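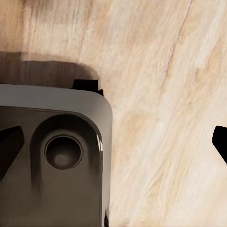
Simulated wrist view over a wood tabletop, gripper open. Rendered with the Trulik scene pack.

Trulik Wrist View scene pack: product page and bench review
Reviewed by Morenike Shehu

Type: simulation scenes and camera presets for arm and gripper work
Publisher: Imeck
Delivery: download, license key by email
License: per seat, one year
Our verdict: worth a trial, hard to recommend at full price

What it claims

Imeck sells Trulik as a shortcut. You load the pack into your simulator, pick a tabletop, pick a gripper, and you get a close wrist camera with lighting and surface textures already set up. The sales sheet says that policies trained on these views "carry straight over" to a real arm. I have read that sentence on a lot of sales sheets. This one comes with no test results, no list of the arms it was tried on, and a footnote that says results may vary.

What you get

The base package has 8 tabletop scenes and 444 surface textures. That second number does a lot of work in the ads. Open the texture folder and a large share of them are the same handful of woods with the color shifted. If your real bench is pale wood, you are well served. If it is brushed steel or a rubber mat, you will be making your own, and the guide for doing that is one page long.

You also get a set of gripper models, a camera preset for each, and a small script that changes the light direction between episodes. There are no objects in the base package. Cups, blocks and tools are a separate purchase, and I had to write to support to learn that. The store page says "ready for manipulation," which I would not say about a pack that ships with nothing to pick up.

How it looks

Pretty good, with complaints. The wood is the strong point. The grain runs in long slanted streaks with soft honey-colored patches, and it holds your eye the way a real board does for a second or two. Then you notice the upper left of the view above, where the streaks go smudgy. I got the same softness in several other scenes at this distance. It may not matter to a policy. It matters if you are paying extra for "close-range detail," and that is the phrase on the box.

The gripper housing is better than I expected. There is a satin rim, a darker face with molded contours, and a round recess with a thin lip. A bright line runs down the right side just inside the rim and gives the curve some shape. My own lab's housing is scuffed and has tape on it, and the pack has no setting for wear. Every gripper comes out of the box brand new, every episode.

Shadows are where I started to doubt the marketing. The housing throws a big rounded shadow up and to the left over the wood, and it is a believable shape with a soft corner. Look at its upper boundary near the left side, though, and there is a faint stepped edge. I raised the shadow quality setting one notch and lost a lot of speed. Imeck's quoted frame rate is for the lower setting. The sheet doesn't mention this.

The camera preset

The default preset sits very close to the housing. The gray body takes up the lower left, the fingertips come in from the two sides, and the right one barely makes it into view. I don't love this as a default. With so little of the right fingertip showing, you are asking a policy to judge a grasp from one good finger and a hint of the other. Widening the view fixed it for me, but the preset is locked, so you have to copy it, rename it and edit the copy. After an update, my copy pointed at an old file and had to be fixed by hand.

I asked Imeck why the default is so tight. Farzana Satti, who looks after the scene packs there, wrote back that the preset follows the mounting position on the Dunbar wrist bracket. Fair enough, if you own a Dunbar bracket. I don't, and the store page never says that you should.

Does it carry over?

I ran one small check in December. I trained the same reach policy twice, once on Trulik scenes and once on the plain gray table that comes free with our simulator, with light and color changes turned on for both. Then I tried each on our real arm, 100 reaches apiece, same targets, same bench.

The Trulik version did better by 7 reaches. That is one arm, one task and one tester, and I could easily see the gap closing on a second run. It is a long way from "carry straight over." I would call it a small point in the pack's favor and leave it there.

I did not test grasping. Reaching is the easy part, and the store page only shows the easy part too.

Setup notes

Install took most of a morning. The license tool wants an internet connection every time you start the simulator, so an offline lab machine is out unless you ask for a special key. Mine came the next day.

Scene files open fine in the standard editor. Textures are stored at full size and the download is large. Turn off the auto-update option before a long training run. It is on by default, and it will swap files under you.

Compared with Starko

Starko's table set costs less and looks worse. Its wood is flat and its shadows are hard. It does include objects, an unlocked camera and a proper guide to adding your own surfaces. If I were spending my own money on a first setup, I would start there and see whether the plain look hurt my results before paying for nicer grain.

Who should try it

Labs with a pale wood bench, a Dunbar bracket and an object library of their own. Use the trial key, turn shadow quality to where you would really run it, and time it on your own machine before you order.

Page last checked 3rd January. Price and license terms are set by Imeck and are shown at checkout.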